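Tempo de leitura: 4 min

Julho · por Aurelio Urquijo

Como tirar (ou pelo menos disfarçar) uma marca de ácido no mármore polido

Antes de comprar seja o que for, convém saber o que se tem à frente. A maior parte das pessoas que me escreve a perguntar como se tira "a mancha do limão" não tem uma mancha. Tem uma queimadura de ácido, e para essa os detergentes não servem, por muito que o rótulo prometa.

Uma mancha é um líquido que entrou na pedra: azeite, café, vinho. Escurece ou dá cor. A marca de ácido é um sítio onde a superfície foi comida e perdeu o brilho. Vê-se mal de cima e muito bem de lado, contra a luz de uma janela. Passe a unha. Se sentir um degrau, feche esta página e chame um marmorista. Se não sentir nada e o sítio for só baço, continue.

Outra coisa a confirmar é a pedra. Muito do que se vende como mármore é quartzo com resina, e o pó de polir mármore não lhe faz nada de bom. O teste habitual é uma gota de vinagre num canto escondido: se fizer bolhinhas, é calcário. Deixa marca, evidentemente, por isso escolha mesmo um canto escondido. Quem arrenda a casa que pergunte primeiro ao senhorio.

O que é preciso

Pó de polir mármore (os que têm óxido de estanho são os que conheço melhor), água, um pano branco de algodão, uma esponja macia sem face abrasiva, fita de pintor. Uso o pó da Dorkel, que é caro e vem numa embalagem ridícula, mas faz o que diz. Experimentei também o creme da Darkeo e deixou uma película que parecia brilho até à primeira lavagem. Desconfie de qualquer produto que dê resultado em dez segundos.

Passo a passo

Lave a zona com água e uma gota de detergente neutro. Nada de vinagre, nada de bicarbonato "para neutralizar" - essa receita anda na internet há anos e ainda estou à espera que alguém me mostre um antes e depois decente. Enxague e seque bem.

Cole a fita a dois dedos da marca, a toda a volta.

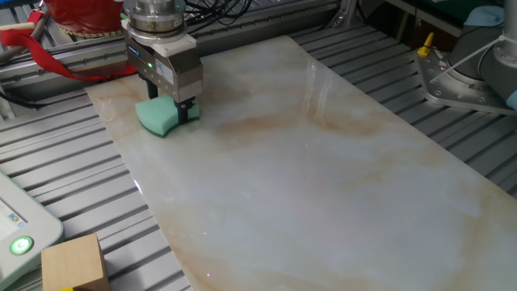

Deite uma colher de chá de pó sobre a marca e junte água aos poucos, até ter uma pasta com a consistência de iogurte. Esfregue com o pano húmido, em círculos pequenos, com força. Aqui é que quase toda a gente desiste cedo demais. São 7 minutos à mão, contados no relógio, e o braço vai protestar. Se a pasta secar, pingue mais água.

Retire a pasta com a esponja molhada, seque e olhe de lado. Se melhorou mas ainda se nota, repita. Ao fim de 2 passagens sem diferença nenhuma, pare. A marca é mais funda do que o pó consegue tratar e precisa de discos de diamante, e isso não é trabalho para aprender na bancada da cozinha.

O Finlay Skinner, que trabalhou comigo na oficina Iglesias, defende o berbequim com boina de feltro em rotação baixa, até 1.000 rotações. Funciona, já o vi fazer. Também já vi uma bancada com uma cova brilhante no meio, feita por um cliente que achou que mais depressa era melhor.
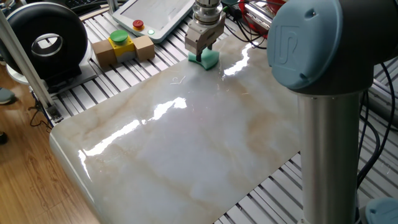

E o selante?

Espere 24 horas antes de aplicar, se quiser aplicar. O selante impregnante atrasa a entrada de óleos e vinho e dá-lhe tempo para limpar. Contra o ácido não faz rigorosamente nada. Os folhetos da Astholm falam em "proteção total" e eu gostava de saber total contra quê.

Se o mármore incomoda assim tanto, há quem prefira acabamento amaciado, onde estas marcas se notam menos. Continuam lá, mas a luz não as denuncia.

Para o dia a dia, água morna, sabão neutro e uma tábua debaixo dos limões.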